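Ukska opens its breakfast room to the whole neighbourhood

May 2025

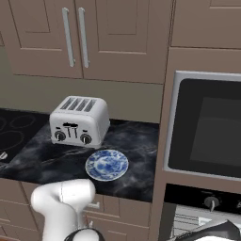
I've been wanting to write this one for months, so forgive me if I gush a bit! Starting this month, Ukska is serving a free breakfast every school morning at our place on Abdelaziz Street, and anybody who lives nearby is welcome. Kids, grandparents, night-shift workers on their way home to bed, the lot.

We tried it out in March with 34 neighbours and a very big tub of peanut butter. I thought we'd get through two loaves a day. We got through six (and one morning we ran out of jam, for which I'm still hearing about it). By the end of the month we'd served 657 breakfasts, and people kept asking when we'd be back. So we're back.

The menu is plain and I like it that way. Toast, porridge, fruit, eggs when we can get them, tea and coffee. Ashraful Biswas is running the kitchen, and he has strong feelings about porridge. "I make it with a pinch of salt and I won't be argued with," he told me. "Put whatever you like on top, that part's your business."

Odex Bakery is giving us the bread, baked the night before, and Isis Fruit Market is sending over apples and bananas. Thank you both, you've been absolute legends about the early deliveries.

Doors open at 6 and we pack up at 9, so there's time to eat before the school bell or to turn up late in your slippers. You don't have to sign up, show anything or explain yourself. There's a ramp at the side entrance, and a quieter table in the back corner for anyone who'd rather not chat first thing. If there's a food you can't eat, tell Ashraful when you come in and he'll sort you out with something else.

We could still use spare mugs in any colour, and a few more hands for washing up after the school rush. Drop in any morning and ask for me.

Nimal Pramanik
Breakfast organiser, Ukska

Media are welcome to come by for a visit. Please ask people before taking their picture, and do stay for a cuppa.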